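Recording demonstrations without hating them later

Your policy will learn exactly what you show it, including your bad habits. At Wasten we threw away our first 200 episodes, and I made most of them. What follows is the routine Simin Heydari and I use now.

Before you start, set the wrist camera's exposure by hand and lock it. Auto exposure hunts whenever the arm dips, and the policy will treat the flicker as wisdom. Then record 2 throwaway episodes and watch them from the wrist view only. Yes, all the way through. Bring coffee.

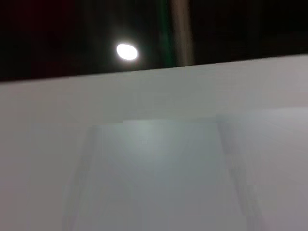
Close approaches are where most of my episodes go wrong. Step through the last part of each one slowly and ask whether you could do the task from that view alone. When a pale, smooth surface takes up most of the view, check for glare and soft dark bands like the two running to the bottom here. A blown-out white light in the background goes in the notes as well. Unai once spent an afternoon debugging a gripper that had fallen in love with a lamp.

Now the real recording. Move at one steady speed, pause before closing the fingers, and vary the start pose every 4 episodes. If you fumble, recover and keep going, then tag the file "recovery". If you fumble 3 times, stop and eat something.

Name files as you go. "final_new_good" is a cry for help.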